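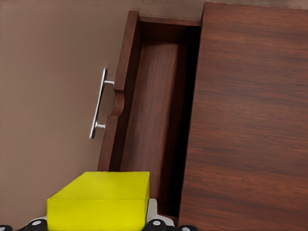

Page last changed: October

About us

Zuvley sets up and looks after two-arm robot cells. We are a small company in Gramberg, started by Lajos Fekete, and most of our customers are workshops and labs with one cell and no robot technician of their own.

Every cell we take on is built in simulation first. Table, frame, arms, grippers and parts all go into the model, and we run the job there before touching the machine. The usual test job is putting a yellow block into the drawer of a small wooden cabinet. It shows up a bad gripper offset quickly, and a drawer side leaves little room for error.

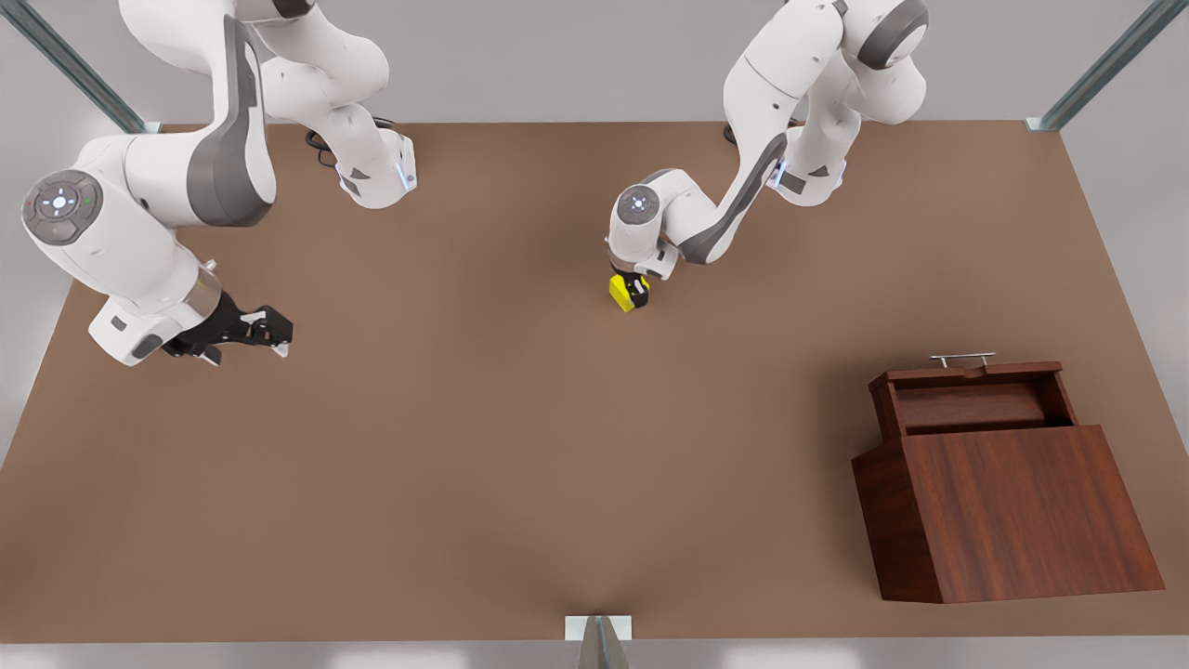
After that we check reach for each arm, then the cable runs at the base, then the wrist view. If an arm has been taken off its mount for repair, we measure the mount again and correct the model to match – old numbers are not reused.

A normal service visit takes 3 hours and follows a list of 57 checks. Finger pads, flange bolts and cables come first. Gripper repairs are done at our Gavalas shop, usually in about 2 weeks.

Odia is our service log. Customers can read their own cell's entries there, including joint offsets and parts changed. It now holds records for 188 cells.

For a first visit, send us the arm model, the table size and a short note on what the cell does.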